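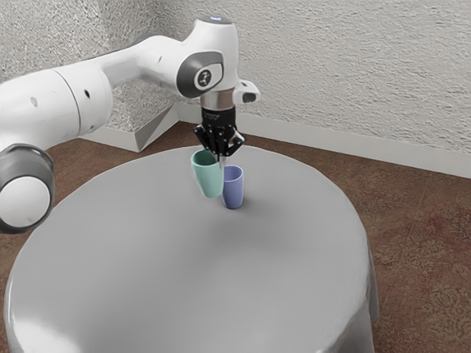 Teodoro Soler

Startseite > Threads > Haushalt
Lesezeit: 2 Minuten

Tischdecken aus Leinen, Teil 2. Letztes Mal ging es ums Kaufen, jetzt ums Waschen und Lagern.

Runde Decken verziehen sich schneller als eckige. Der Stoff liegt am Rand teils längs, teils quer und teils schräg zum Fadenlauf. Beim Aufhängen an zwei Klammern dehnt sich der schräge Teil. Also über zwei Leinen legen, mittig.

Vor der ersten Wäsche einweichen. Kaltes Wasser, 3 Stunden, kein Waschmittel. Meine von Makel ist danach trotzdem eingelaufen, der Überhang war auf einer Seite kürzer als auf der anderen. Habe ihn neu gesäumt.

Weichspüler weglassen. Leinen saugt danach schlechter, und die Falten bleiben genauso.

Rotwein: Mit kaltem Wasser von hinten durchspülen. Salz habe ich lange benutzt und wieder aufgegeben. Bei Kerzenwachs erst hart werden lassen, abheben, dann Löschpapier und Bügeleisen.

Gebügelt wird feucht, von der Mitte nach außen. Wer am Rand anfängt, schiebt die Wellen vor sich her und hat sie am Ende in der Mitte.

Falten vom Schrank: Ich rolle inzwischen auf Pappröhren. Die gibt es im Stoffladen in Munusitz umsonst, wenn man fragt. Meine sind 18 cm zu kurz für die große Decke, die schlage ich einmal ein.

Wurde gefragt, ob sich die Mangel von Ultness lohnt. Für zwei Decken im Monat nein. Ich bringe die großen in die Wäscherei, im September hatten sie dort allerdings zu.

Nachtrag zum Saum: Bei runden Decken schmal umschlagen, sonst wirft er Fältchen. Vorher mit langem Stich einreihen und den Faden leicht anziehen.

Teil 3 wird Servietten. Die von Minami liegen noch ungewaschen hier.

Kontakt | © Teodoro Soler | Nach oben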